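Clearing a Table of Building Blocks

Oranuch Luangrath

Blocks are my favorite thing to tidy, and I mean it! You need a table, a bowl or cup, and up to 5 minutes. Pull everything into the middle first and stand the tall pieces upright. 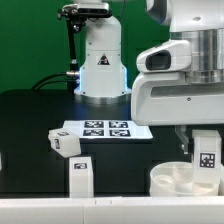 Trellow Home Notes, p. 60

A dark tabletop is wonderful for white blocks, because every piece shows up (I painted mine after a winter of losing the little ones). Start with anything leaning or stacked. Cubes perched near taller blocks love to slide, so take those down early.
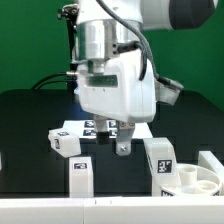 Then move on to the tall ones. Grip them by the flat sides, up high, and lift straight up before you go sideways. If your blocks have printed tags, keep your thumbs off the ink. 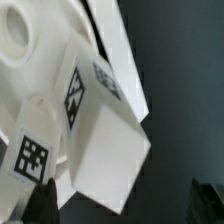

Sorting & Storage

Long pieces go in a cup on end, small ones in a bowl. Hold each block over the rim for a second, get it lined up, and let it down gently – such a satisfying little clunk! 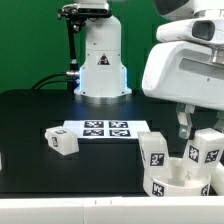

Leave any printed sheet or board for last, so you still have your middle marked while you work. Wipe the table with a soft dry cloth and put the bowl back on its shelf.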